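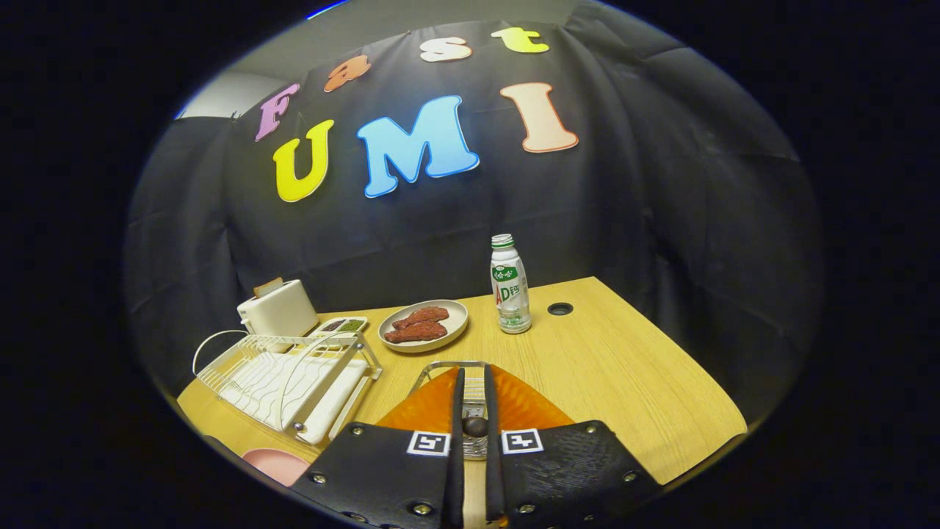 ## 4. Setting up your rest and activity diary

The Vallano diary keeps a record of how much you do in a day and how tired it leaves you. It is meant for people living with fatigue after illness or injury. Set it up in the morning if you can, and stop whenever you need to – your entries are saved after each step.

1. Open Vallano and choose **New diary**.
2. Type the six-figure code from your welcome letter. If you were referred by the Graramcombe clinic, leave the code blank and enter **2426** in the clinic box.
3. Choose your starting allowance. Each day begins with 100 points. People who are newly home from hospital may be given a lower figure by their therapist.
4. Add the things you do most days, such as washing, cooking or a phone call, and give each one a points value. A guess is fine for the first week.
5. Set your rest reminders. The usual gap is 90 minutes, and you can make it shorter.
6. Press **Save and finish**.

**Note:** Reading, noisy rooms and long conversations use points too. Add them as separate entries.

**Note:** Each entry can hold up to 300 characters. To record more, open a second entry with the same time.

### 4.1 If you use the Grundier wristband

1. Charge the band fully before pairing.
2. Hold the side button until it buzzes twice.
3. In Vallano, go to **Devices** and pick the band from the list.

If the screen shows error 718, the band is still paired with another phone. Remove it there first and try again.

### 4.2 Cautions

- Do not change your medicines on the strength of the diary. Speak to your doctor or pharmacist.
- A new severe headache, a fit, confusion or repeated vomiting needs urgent medical help. Do not wait to write it down.
- Reminders are silent in night mode.

To order large-print diary sheets, use the Cruickshank form at the back of this guide.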